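Trokthorpe shop: are the new collection hours a problem for anyone else?

dagim_l
I want to ask the other customers of the Trokthorpe shop. Until September I could collect my order until 8 in the evening. Now the page says the collection desk closes at 3, but the shop itself stays open later.

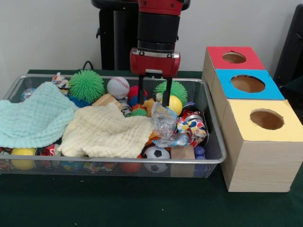 I finish my work at 5, so I can never reach the desk in time. I wrote to them and received only the automatic reply, with the same opening hours copied inside. Has somebody found a solution?

Thenmozhi S
They did the same at the Beyene Road branch last year. You can ask for your parcel at the normal till after the desk is closed. I did this 2 times and had no trouble.

hyunseo.jang
I must disagree a little. At Trokthorpe the till staff told me they have no key for the parcel room. I waited 20 minutes and went home without my order. Please telephone before you go.

Thenmozhi S
Then it depends on the branch, or on the person. At Beyene Road the parcels are on a shelf behind the till, so nobody needs a key.

dagim_l
Thank you both. I telephoned at lunch time, but the line is also closed from 12 to 1. Is there a direct number for the shop?

Chaltu_A
The number on your receipt goes to the shop. The number on the website goes to Stevine, the company which answers calls for all branches, and they see only the same page as you.

I think the new hours are fair, by the way. The desk now opens at 7 in the morning and before it was 9. For people who work late shifts it is much better.

hyunseo.jang
Better for some people, yes. But they should have sent a message to everybody who had an order waiting. Mine went back to the warehouse and I had to pay the delivery again.

Chaltu_A
With that I agree. Did you ask for the money back?

hyunseo.jang
I asked. No answer yet.

dagim_l
I called the number on the receipt and a person answered very quickly. She will keep my parcel at the till until closing time today, if I bring the order number and my card. I will go after work and write here in the evening.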